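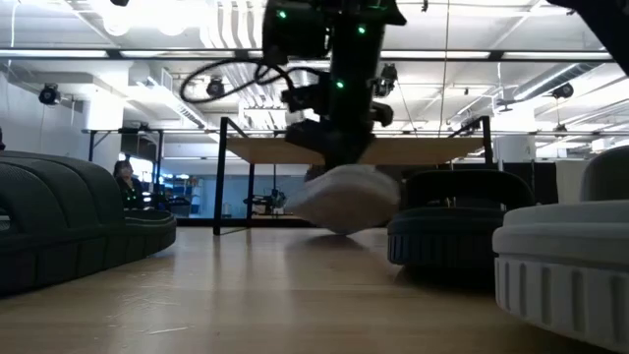 2 min read

Minutes of the Members' Meeting, Tidell Mutual Cargo Cover
Held at the Gill depot office, 10/22/23

Charito Soriano took the chair. The minutes of the previous meeting were agreed and signed.

1. Goods in transit renewals
The office reported 83 policies due for renewal before the end of March. Harnness had asked that the overnight parking clause be kept as worded. Members with vehicles left at unfenced yards would continue to pay the higher excess. Agreed.

2. Claims
There were 32 claims open at the date of the meeting, of which 11 concerned water damage to mixed loads. The Dudimach claim remained with the loss adjuster -- the delivery notes had been received but the trailer inspection sheet had not. Deferred.

3. Late notice
It was proposed that members report a loss within two working days. The chair noted that the present wording, "as soon as possible", had led to disputes.

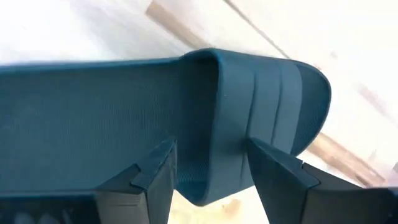 Kendra Simard replied that two days was too short for drivers on ferry routes, who might not open a load until the far end. She asked that time should run from delivery. The proposal was amended to that effect and carried.

4. Any other business
Members were reminded to send in current driver lists. The meeting closed at 4.15 pm.

Comments

R. Pell
Does item 3 apply to claims already open, or only from renewal?

Oonagh
Still waiting for the driver list form. The one on the members' page is last year's.

haulier_tom
Glad the ferry point got through -- we lost a claim on that in March.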